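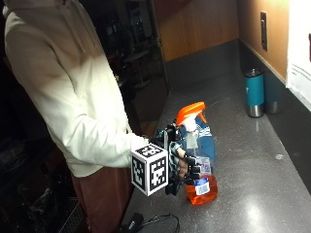 A spray bottle on the counter.

The Case for the Short Walk

By Lieselotte Rieger
January 2, 2019

Every January my inbox fills up with people who have decided to hike something enormous. They have bought the poles. They have bought the second, lighter poles. They would like to know whether I think a beginner could manage the Skovolier ridge in a weekend, and whether merino is worth it in socks.

I have a suggestion, and it never goes over well: walk to Plekitz and back. It is 6 miles, mostly through beech woods, with a bench at the halfway point and a bakery that closes at two. You can do it in the shoes you are wearing. You will see a creek, possibly a heron, and certainly the back of a furniture warehouse.

The trouble with Plekitz is that you can't tell anyone about it. Say "Skovolier" at a dinner table and forks go down. Say "Plekitz" and somebody asks if you went to the furniture place. Outdoor writing, mine included, has spent years training people to think a walk only counts if a stranger would be impressed by it. I once wrote a piece about Skovolier that used the word "summit" eleven times, and the summit in question has a parking lot.

I did the full ridge again last fall, to be fair to it. The views were as good as the postcards. I also spent a good deal of the second morning standing behind other people at the chain section, studying their backpacks. One man had a solar panel, a bear bell and a folding sink. We have no bears. I have thought about that sink a lot since then.

Gear is where the big-walk idea does its real damage. When the only trip you respect is a hard one, you need hard-trip equipment, and then you need somewhere to keep it, and by March the closet smells like a tent. I own a Gulard pack that can carry almost 80 pounds. I can't carry 80 pounds. I weigh my groceries with my eyes and make two trips. The pack has been up Skovolier once and has otherwise served as a very expensive place to store other bags.

For Plekitz I take a water bottle and a jacket with a pocket big enough for a roll. If it rains I get wet, and then I go home and get dry, a system I recommend to everyone.

The usual objection is that short walks don't change you. Friends who come back from two weeks on the Sulemana trail say they are different people, and for a while they are. They get up early and talk about lentils. By February they are the same people with a rash. Meanwhile the woman I pass on the Plekitz path, who has been out there in every kind of weather as long as I have lived here, knows where the owls are. She has never mentioned lentils. She did once tell me I was standing in nettles.

I don't want to shut down the ridge. Some people love it, and they should go, ideally on a day when I'm not behind them. What bothers me is the number of readers who write in spring to say they "didn't get outside this winter" and then explain that the big trip fell through. The woods were open the whole time. There's a bus.

So if you have made a resolution, and it involves altitude, fine. Train for it. But train on something close enough that you can go before breakfast, and allow for the chance that you'll like it better than the mountain. I would start with Plekitz. Go before two, and if they have the poppy seed rolls, leave me one.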